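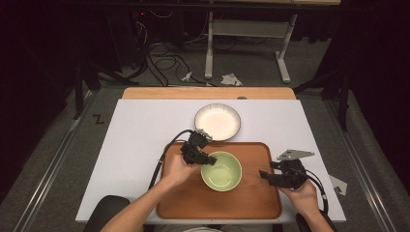 Vol. 12, No. 2

FOR IMMEDIATE RELEASE

Vernis Insurance and Tarar Agency to Become One Office in Grurkau

GRURKAU, Monday, September 24, 2018 - I'm Analyn Galang, and I own Vernis Insurance, the independent agency on Aron Street with the green awning. I was told a press release should be written as if somebody else were writing it, and I tried that for most of a morning and it sounded like a stranger, so you're getting it from me.

The news is that Vernis Insurance has bought the Tarar Agency from Arnel Baluyot. The papers are signed. Starting in January the two agencies will work out of one office under one name (Vernis, though the Tarar name will stay on the door and on the phone greeting for a good while), and everybody who works at either place today has been offered a job at the combined one. Everybody said yes, too!

If you're a Tarar customer and you read only one paragraph of this, please make it this one. Your policy doesn't change. Your company doesn't change, your premium doesn't change because of the sale, and you don't have to sign anything or call anybody. If you pay by automatic draft, it keeps drafting. If you have a claim open, the same adjuster at the same company is still working on it. When your renewal comes up we'll go over it with you, same as Arnel's people always have, and if you'd like us to shop it around to other carriers you only have to say so.

Now for the longer version.

Arnel and I have been competitors for 13 years. That makes it sound fiercer than it was. Grurkau is a small town and most of our business comes from people who know one of us or the other, and more than once I've had a customer with something odd to insure - a food truck one time, and a whole lot of beehives another - and I've called Arnel to ask who he was writing that kind of thing with. He always told me. He could have kept it to himself and picked up the customer, and I'd have had no complaint.

He started talking about slowing down a couple of years ago. Like a lot of agency owners, he had offers from bigger outfits, some of them for good money. What he didn't like was that the service calls would go to a call center somewhere else, and that his staff would probably be let go after the first year. He asked if I'd be interested. I said I'd have to look at my bank account, and then I went home and didn't sleep much.

We got there in the end, with a local lender and a payment schedule that runs over several years. I'm not going to put the price in here. Arnel would be embarrassed and so would I.

"I wanted my customers to be able to walk in and talk to somebody," Arnel says. "Analyn picks up her own phone. I checked. I called her at lunchtime from a number she didn't know." (He did, and I had a mouthful of sandwich.)

Arnel isn't vanishing. He'll be in the office on a part-time basis through the changeover, mostly to sit in on renewal meetings with the farm and small business accounts he has handled himself. After that he says he's going fishing, and anyone who has seen the inside of his truck will believe it.

Who's doing what

Jonalyn Castillo, who has run personal lines at Tarar, will be our personal lines manager. That's home, auto, renters, boats, motorcycles and umbrella policies. She knows the wind and hail deductibles in this county better than anyone I've ever worked with, and I have been trying not to look too pleased that she's coming over.

Jericho Padilla stays in charge of commercial lines. He's been with me at Vernis since he got his license, and he'll be taking on the Tarar contractors, restaurants and landlords alongside ours. If you're one of them, expect a call from him before the end of the year. It isn't a sales call. He likes to see a building for himself before he has to argue about it with an underwriter, and he'll want to set up a visit.

Angelica Dagdag will handle the customer desk: certificates, ID cards, billing questions, adding a kid to the auto policy, taking the kid off again when he moves out. She's also the one putting the two filing systems together, and I'd ask you to be patient with her for a few weeks this winter. Ours is mostly on the computer. Tarar's is partly on the computer and partly in a row of steel cabinets that came with the building.

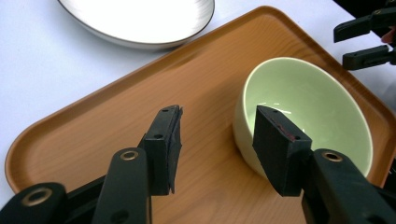 We're going to scan what's in those cabinets, and before we do, every file gets read by a person. Old files have things in them that never made it into a carrier's system, like a note that the garage was rewired, or the name of the daughter to call if the phone goes unanswered. I'd hate to lose those. When something in a file doesn't match what the policy says, we'll get in touch and ask you which one is right.

Where we'll be

The combined office will be at our current place on Aron Street. Tarar's office will stay open on its usual hours through the end of the year. Both phone numbers will keep working, and they'll both ring at the same desk after the move. You can keep mailing checks to the Tarar address as well, and they'll be forwarded to us, although if you can switch over to the Aron Street address that'll save a few days and a little worry at due-date time.

Parking is the one thing I've heard grumbling about already. Yes, our lot is small. We've worked out an arrangement with the neighbors to use the spaces behind their building during business hours, and there will be a sign. There's a ramp at the back door, and the back door will be unlocked whenever we're open. If getting to us is hard for you for any reason at all, call and we'll come to your house or your shop. We've always done that and I don't see why it would stop.

What's new

A few things get better with the two agencies together. The first is choice. Vernis and Tarar each had appointments with companies the other one didn't, so customers on both sides will have more places to be quoted. That matters most for older homes, which have been getting harder to place, and for folks who've had a claim or two and feel stuck where they are. I can't promise you a lower price. I can promise somebody will look.

The second is evening hours. With more of us in the building we can finally stay open late one night a week. We haven't settled on which night, and if you've got an opinion I'd love to hear it.

Then there's a thing I've wanted to do for a long time, and that's free policy reviews for anybody in Grurkau, customer or not. Bring in your declarations pages (that's the sheet or two at the front with the limits and the deductibles on it) and one of us will sit down with you and go through them in plain English. You can leave without buying anything. Plenty of people have a homeowners policy that was written for the house as it was when they bought it, and then they finished the basement or put on a deck, and the numbers were never touched. Sewer backup is the other one. It's usually an add-on, it usually isn't expensive, and the people who find out they don't have it are generally standing in it when they call me.

Reviews will start in January once we've got our furniture in the right rooms. Call ahead if you can so we can set aside enough time.

One more bit of business. Some of you have asked if your information is safe while all this is going on. It goes from one licensed agency to another, and it doesn't go to anybody else. We're not selling a list. If somebody calls you claiming to be from the "new" Vernis and wants your Social Security number or a card payment on the spot, hang up and call the office at the number you already have. Mergers bring out that kind of caller and I would rather you be rude to one of us by mistake than polite to one of them.

Come say hello

We're having an open house at Aron Street once everybody's moved in. There'll be coffee and far too much food, if I know Jonalyn, and Arnel has agreed to stand still long enough for people to shake his hand. I'll send the day and time to the paper and put it in the window as soon as we have it pinned down. Bring the kids. Bring your dec pages too, if you want to make Jericho happy.

I grew up here and I bought my first car insurance from Arnel, before I ever thought of going into this line of work. He talked me out of the cheapest policy on the page, and when a delivery van went through a stop sign the following winter I was very glad he had. I thought about that a good deal while we were signing.

About the agencies

Vernis Insurance is an independent insurance agency in Grurkau offering home, auto, farm, life and business coverage through a number of companies. The Tarar Agency, founded and owned by Arnel Baluyot, has offered personal, farm and commercial insurance in Grurkau from its own office across town. The combined agency will do business as Vernis Insurance.

Press contact: Analyn Galang, Vernis Insurance, 727 Aron Street, Grurkau. Call the main office number and ask for me, or just come by. If I'm out, Angelica can usually tell you when I'll be back.

###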